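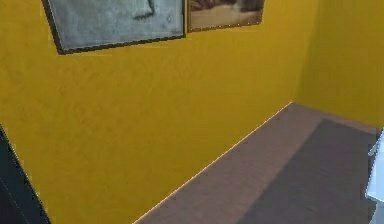 How to run a simulator demo at an open day

Last updated: December 31, 2021

Print this page | E-mail this page

These steps are for anyone looking after the household-tasks station when visitors come through. They assume the simulator is already installed on the demo machine and that you can log in.

Before the doors open

1. Start the machine and load the house from the Orness folder. Leave the Sostport folder alone; those rooms are still being changed.

2. Check that the arm responds. Drive it forward a little, turn it, then open and close the gripper. If the picture lags, close the browser and any other programs.

3. Save a copy of the starting layout under a new name. You will be reloading it all day, and the original should stay as it was.

4. Put the controller on the visitors' side of the desk, with the cable taped down.
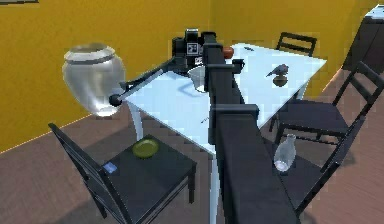

5. Choose one task and stick to it for each group. Moving a single object from one piece of furniture to another works well. Glassware is harder to grip than it looks, so try the task yourself first.

Running a session

Allow 20 minutes per group, with no more than 8 people. At the February visit to Langlois we let the groups run larger and the people at the back couldn't see the screen.

Begin with a short run of your own. Say what the arm is being asked to do before you move it, and keep your hands off the keyboard while you talk. Then hand the controller over. Most visitors push the stick too far at first. Tell them to let go completely and the arm will stop.

If an object ends up on the floor or somewhere out of reach, reload your saved copy. Don't try to fetch it with a group waiting.

Noman Zaidi wrote the reload shortcut (F8) and Perla Aguirre keeps the list of tasks that have been tested. See Perla before adding a new one.

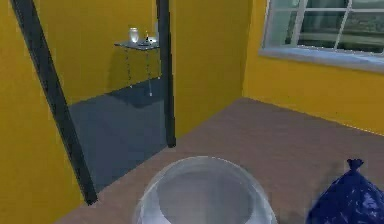

Gridex Robotics Club, Demonstrations Team

Switching views

Press V to change the camera. The overhead view is easiest for children. The close view suits older visitors who want to see how objects are placed, but it can hide the arm, so switch back before anyone starts driving.

Packing up

Export the session log to the club drive. Last season's logs came to 2,093 attempts, and 1,222 of them were finished without a reload. Write the group size in the notes field, along with anything that froze or behaved oddly. Shut down the simulator first, then the machine, and return the controller to the grey cupboard.

Get our newsletter: enter your e-mail address to hear about upcoming open days.

This site uses cookies. By continuing to browse you agree to our use of cookies.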